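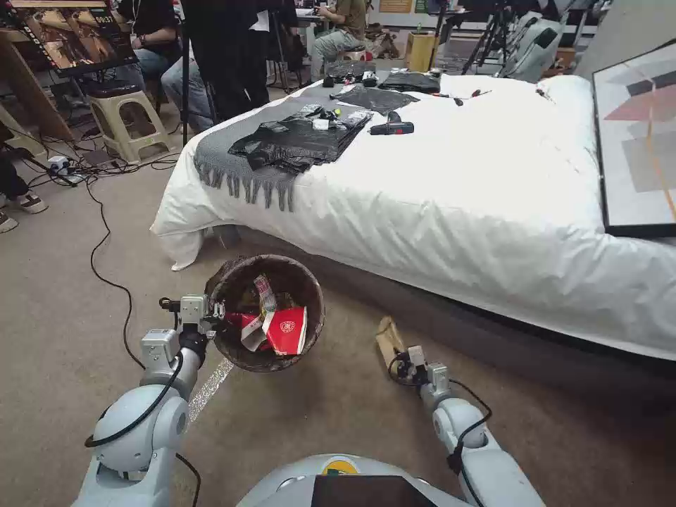

Room 3, Thursday, afternoon entry

Purpose: to return the bedroom and the adjoining sitting area to usable order following the hanging work, and to record where tools and materials were placed. Entry by Lilla Pap. To be read by Jenő Fodor before the Mandton delivery.

Bedroom. The bed has served as the work surface. The black bags are to remain flat on the throw and the duvet until all small parts have been collected, as the duvet is white and will mark. The following items are on the bed and are to be put away first:

Cordless drill, to the charging shelf.
Two screwdrivers with red handles, to the top drawer of the tool cabinet.
Roll of tape and small packets, to the consumables box. Opened packets are to be folded shut and taped.

The framed abstract painting stands against the side of the bed and has not been assigned a wall. The Kozma plan shows it over the headboard, with the lower edge 20 cm above it. I have asked for confirmation of this. Until it is received, no further holes are to be made in that wall.

Packaging. The round brown wastebasket is being used for packaging only. It filled with red-and-white paper packaging sooner than expected. Cardboard should be flattened before it goes in, and small pieces on the carpet beside the bed should be picked up by hand ahead of vacuuming.

Sitting area. Bottles are to be kept apart from general trash, with caps left on. The clear plastic bottle with the green label belongs with these.

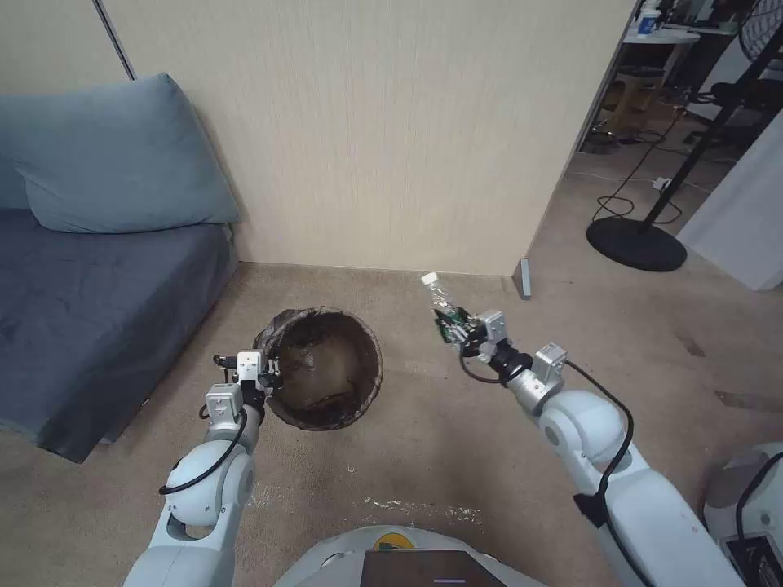 The carpet requires attention beyond ordinary vacuuming. There are light specks and stains, and a patch of debris on the floor near the wastebasket. The vacuum is to be run first, in two directions, and the stains treated afterward with the Trinix solution at the weaker dilution. A test on the offcut left no ring after 4 hours. The dark sofa should be pulled forward for this and its light blue cushion set aside.

Supplies. The liner stock stands at 275. No order is needed in November. The Modine filter for the vacuum has not arrived.

Open items for J. Fodor: position of the painting; return of the long level; cables on the floor of the next room, to be routed along the wall before the carpet is treated.

L.P.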